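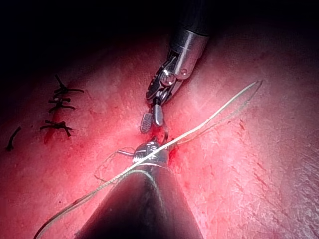 A tracker that loses the needle for half a second is no use to anyone, one of the developers at Fledico said of the old version, and that was the complaint they set out to fix first.

Search this site Enter keyword Go

Fledico has released a new version of Balturon, its needle tracking and motion planning software for robotic suturing. The update went out to research partners in November and replaces both the tracker and the part of the planner that decides when one instrument should let go and the other should take over.

A curved needle is hard for a camera to follow. With the jaws clamped on it, only a short piece may show on one side, and the point may be coming up through the tissue on the other. The old tracker looked for the whole arc in every image and gave up when it could not find enough of it. The new one keeps a running estimate of the needle's position from the joint readings of the arm holding it, then corrects that estimate with whatever piece of metal the camera can see.

The estimate is updated every 25 milliseconds. When the visible pieces and the joint readings disagree by more than a set limit, the planner stops both arms and waits for the operator to confirm the grasp.

Fledico said the new tracker was trained on 1,649 recorded needle passes. It was then run against 662 passes that had been kept out of training, including many with thread lying across the jaws. Thread was a steady source of errors in the earlier release, where a bright strand over the instrument could be mistaken for part of the needle. Thread and needle are now labeled separately before the position is worked out.

The handover planner was written with Gustano, a smaller company that makes simulation tools. It scores possible grasp points on the part of the needle that has come through, and drops any that would bring the two wrists too close together. If no grasp point passes, the software asks for the needle to be pushed farther before it tries again. Earlier versions would pick the least bad option and go ahead.

Slack thread remains a weak spot. The software can tell that a loop is present, but it does not predict how the loop will move when the strand is pulled, and the operator still manages the tail by hand. Knot tying is not included in this release. Fledico said a tying module is being tested in simulation and gave no date for it.

Awad, the lab software group that handles the logging tools, has added a replay viewer. It shows the camera view next to the planner's estimate, with the joint data on a timeline below, and lets users jump to each stop. Logs from the previous version will open in the viewer but show no confidence values.

Balturon is offered for research use only and has not been cleared for use on patients. Existing partners can install the update over the current version. A new hand-eye calibration is required before the first run, and the old calibration file will be rejected.

263 shares

Comments (4)

Glad they split thread and needle into separate labels. We lost weeks to that on the last release, our tracker kept following the suture off to the side.

Does anyone know if the disagreement limit can be set per arm? One of ours has more cable stretch than the other and I can see it stopping all the time.

Reply: It's per arm in the config file. The default is pretty tight, so start with the calibration before you loosen it.

Would like to see the results broken down by how much of the needle was showing. One number for all 662 passes won't tell me much.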